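Visit Report: Metance Developer Open Day, Stuten Campus

Prepared for the Grirell mobile applications group

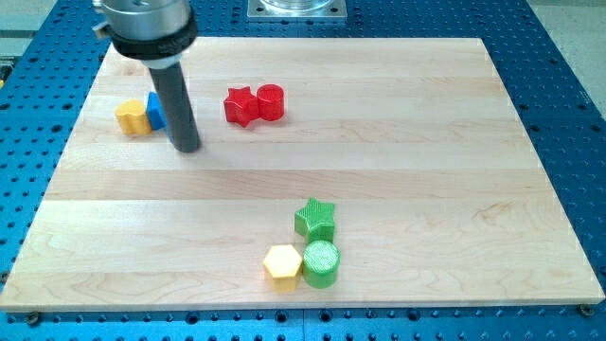 Purpose of the visit

Three members of the group attended the open day on Sunday, May 21, 2023. The aim was to learn how Metance manages package names, signing keys and app links across its Android projects, and to decide whether its build templates could be adopted at Grirell.

Morning session

Ximeng Lei presented the migration completed in April. The company had maintained 191 modules under two company domains, one of them mistyped when the first project was created. Correcting the domain changed the package name in 1352 source files. Most were updated by script. Manifest entries and test runners were edited by hand, and these took up the greater part of the schedule.

Attendees were reminded that the application ID and the code package may differ, and that a published application ID should not be changed.

Afternoon session

The Hämäläinen room was used for a build workshop. Participants cloned a sample project, replaced the package line and corrected the imports that no longer resolved. Our group's build failed twice on a cached resource file and passed after a clean build. The test suite contains 400 cases.

Follow-up

Metance will share its renaming script on request. The group will try it on one internal application before any wider use. Parking at the Stuten campus is limited, and future visitors should register their vehicles in advance.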